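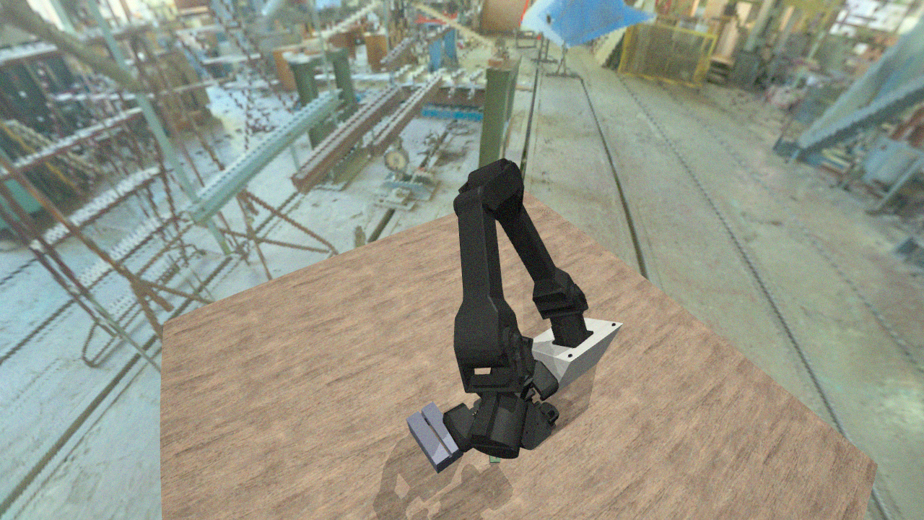

The Brodwood arm is a small tabletop robot arm built from shared plans by members of the Puven workshop and, later on, by a fair number of people working at home. It takes its name from the street where the first one was put together, over the better part of a winter, on a bench that had to be cleared every evening for the woodturners. The arm weighs little enough to be carried under one elbow, and a patient beginner can finish one in 12 evenings, though many take longer and seem to enjoy it all the more.

Builders usually rehearse in simulation before they trust the real motors with anything, and the Puven group keeps a virtual shop floor for the purpose, with a wood-grain tabletop at the front and a good deal of machinery behind it. A popular first exercise, known as the Bidatetti task after the online club that wrote it up, asks the arm to approach a two-part block and close its fingers on it without knocking it over.

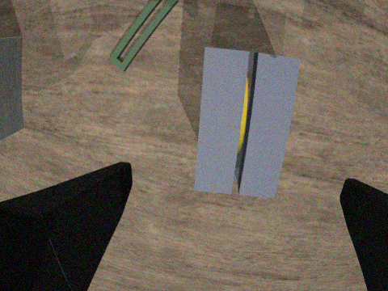 Lining up the fingers takes more care than newcomers expect, and the club's notes suggest at least 20 slow practice runs, with the speed held at 30 percent, before anyone tries the task at full pace. The Sachdeva guide, a homemade manual that has grown a little with every builder who borrowed it, gives over its longest chapter to this one step (along with a fond and rather lengthy detour about cable ties). The guide also covers wiring, spare screws and the care of the wrist joint, and a printed copy hangs by the workshop door in August, when the group holds its yearly open house.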